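Showing the arm a job by hand: sorting small items into a drawer

Reading time: 5 minutes

Section 4 of the Namell set-up guide. You should have finished Section 3 (fixing the arm to its rail) before you start. If you have skipped it because it looked dull, go back. It is dull, and the arm will fall over without it.

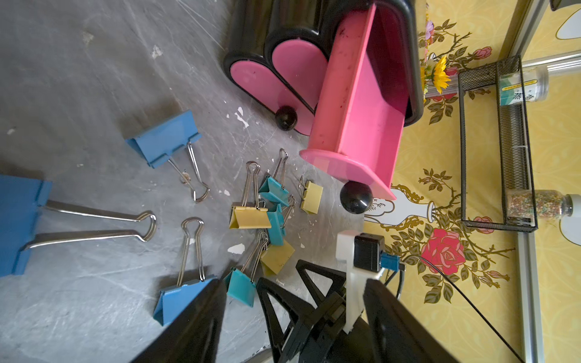 We use binder clips for the first lesson. They are cheap, they come in several sizes and colours, and every one of them is awkward in its own way. The handles flop about, the body is a wedge, and a clip that was lying politely on its side will stand up the moment you touch its neighbour. If the arm can learn clips, pens will feel like a holiday.

What you need

– The Namell arm, with the wrist camera plugged in
– The Inskip hand controller, charged
– A handful of binder clips in mixed colours
– A small desk organiser with a drawer that slides freely
– A chair you can bear for an hour

4.1 Before you record

1. Put the organiser within reach of the arm and pull the drawer out. Tape the back of the organiser down if it shifts. Do not hold it with your free hand, or the arm will learn that drawers come with a hand attached.

2. Scatter the clips. Scatter means scatter. Poppy Cropper, who wrote the first version of this guide, laid hers out in a tidy row for a whole Tuesday and ended up with an arm that could only tidy what was already tidy.

3. Open Truto on the computer and check the wrist view. Both fingertips should be visible, with clips between or beyond them. If one finger is missing, loosen the camera bracket, turn it a little and tighten it again.

4. Leave the background alone. A patterned cloth or a shelf of jars does no harm provided it stays the same while you record. You can vary it later, once the arm has some idea what it is doing.

CAUTION: Run the camera cable clear of the fingers and leave some slack in it. The gripper cannot tell a cable from a clip and will try its best with either.

4.2 Recording a demonstration

5. Hold the Inskip controller level and squeeze the trigger halfway. The arm will follow your hand from this point, including when you scratch your nose.

6. Press Record in Truto and wait for the tone.

7. Move the gripper over one clip. Come down slowly, with the fingers either side of the body. Picking up by the wire handles is allowed, but the clip tends to swing and you will find yourself fishing.

8. Close the fingers until they stop. There is no prize for squeezing harder. The default force is 80 on the Truto slider and it should stay there.

9. Lift, carry the clip over the drawer, lower it and let go. Do not drop it from a height for the satisfaction of the noise.

10. Bring the arm back to its resting position and press Stop. One clip, one recording.

Note: If you fumble, carry on. Go back, pick the clip up again and finish the job. A few recoveries are useful, as the arm will fumble too and ought to know what comes next. If you knock the organiser off the table, delete the recording and have a biscuit.

4.3 How many is enough

You will want 500 recordings for one kind of object and one drawer. We know. I-seul Oh did 1095 of them for our own clip set, spread over most of September, and still speaks to us.

Re-scatter the clips every time the drawer gets full, and change which colour you go for first. Move the organiser a hand's width now and then between recordings, never during one. If two people share the work, both should use the same resting position, or the arm will pick a point halfway between them and hover there looking lost.

CAUTION: Stop when your wrist aches. Tired people make jerky recordings, and the arm copies jerks very faithfully.

4.4 Checking your work

11. Play back the recordings in Truto at 2 times speed. Delete any in which the clip never reaches the drawer, or in which your sleeve plays the main part.

12. Press Train. The computer will be slow and warm until it has finished. Leave it overnight if you can.

13. Scatter some clips, clear your hands off the table and press Run. Keep one finger near the red stop button for the first few goes.

If the arm closes on thin air, check that the camera bracket has not slipped after recording. It is nearly always the bracket. If the arm reaches the clip but lets go early, look through your recordings for the same habit. If it ignores one colour altogether, you probably did as well – record more of that colour and train again.

Owners of the older Grirkov gripper should read Section 7 before step 8. The fingers on that model close the other way round from the trigger, and you will want to know this in advance.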